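Gorbridge Column Clamp, 16 mm: bench review

The Gorbridge is a lever-locking clamp for small vertical columns. I bought it to replace a two-bolt bracket that needed an Allen key for every change of height. Price was $321 with the column, which is hard to justify on looks alone.

Fit and finish

The bore is true and the lever action is smooth. Four weeks in, I've measured no sag under a 2 kg load. The knurled collar is the better part of the design: set it once and the clamp returns to the same height after cleaning. The lever is short, so leave clearance on the knob side.

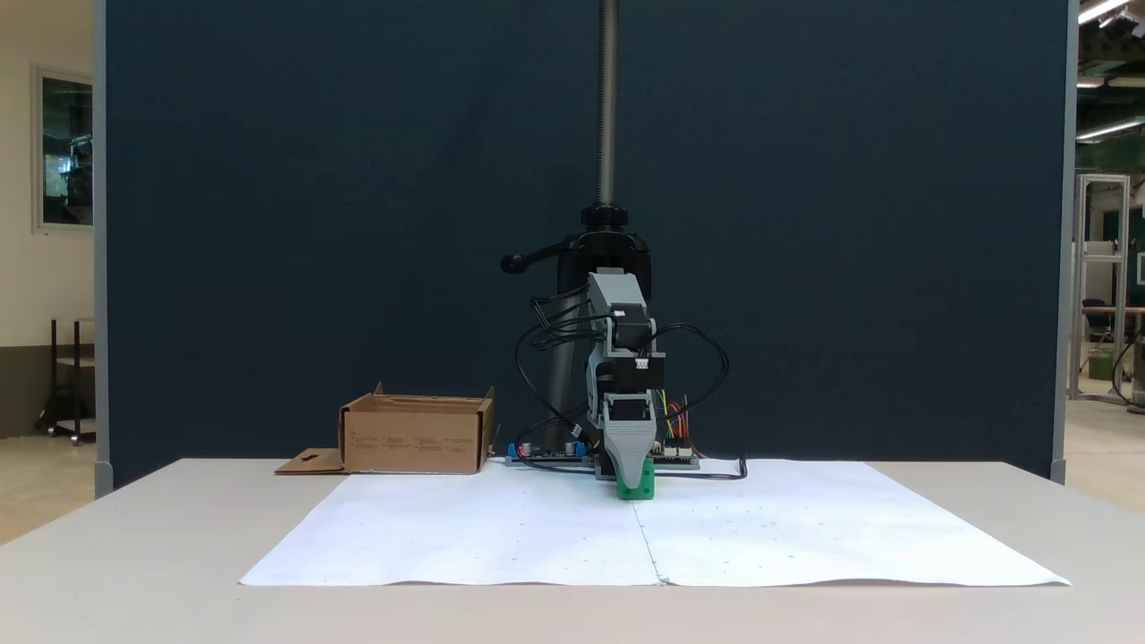
Drawbacks

Cable routing is left to the owner. Motor leads hang in wide loops unless tied back, and they catch on anything moved along the bench. The instructions are a single sheet with no torque value for the base bolts. Grey printed brackets hold well in the housing, but don't overtighten the lever on them.

Compared with the Fivby

The Fivby clamp is cheaper and lighter, with a plastic lever that flexes. It has no collar. For a fixed setup it would do.

Rating: 4 out of 5. Spare levers are listed for November.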